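Do play kitchens need this much stuff?

14/08/2019

I have been reading the back of toy boxes again, and I have my doubts. The Florkby set promises "hours of imaginative cooking." The Solladell one says it "builds real kitchen skills." I have watched a lot of pretend cooking in my time and I'd like to know which skills they mean. 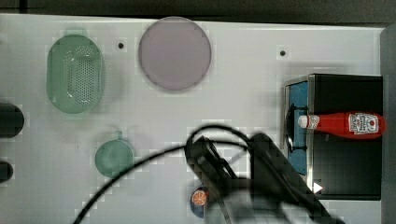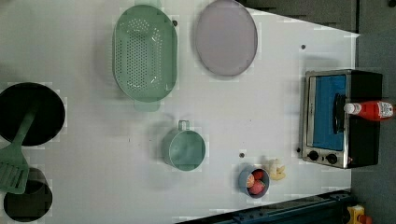
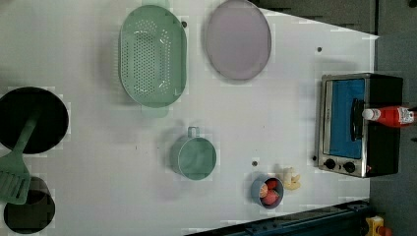
What bothers me most is the matching. Somebody in a design office decided that a play kitchen should come in a palette, so you buy the set, and then a piece goes missing and you're supposed to want the whole set again. I don't buy it. The green colander and the green cup look fine next to a pinkish plate, and I have never met a four-year-old who cared either way. Mine will serve soup on a flat plate and be perfectly happy.

The colander is the one piece I'd defend. It gets used as a hat, a boat, a bed for a bear, and now and then as a colander. The plate is just a plate, but you can't have lunch without one. Pans I'm less sure of. Every kit has them and they mostly get banged together until an adult takes them away.

Then there's the fake food. Sugawara sells a box of 193 pieces, which is a ridiculous number of things to have on a floor. In November I put all of ours in a bag and gave back 13. There were no complaints. There was one question about a missing carrot, and it was forgotten by bath time.

I'm told the Fornum wooden range is better because it's "open-ended." Maybe so. It also costs a good deal more, and a block painted like a cheese is still a cheese. If anyone has had one for longer than a birthday week and still sees it played with, leave a comment. I'm willing to be wrong, but I'd want to hear it from a parent and not from the catalog.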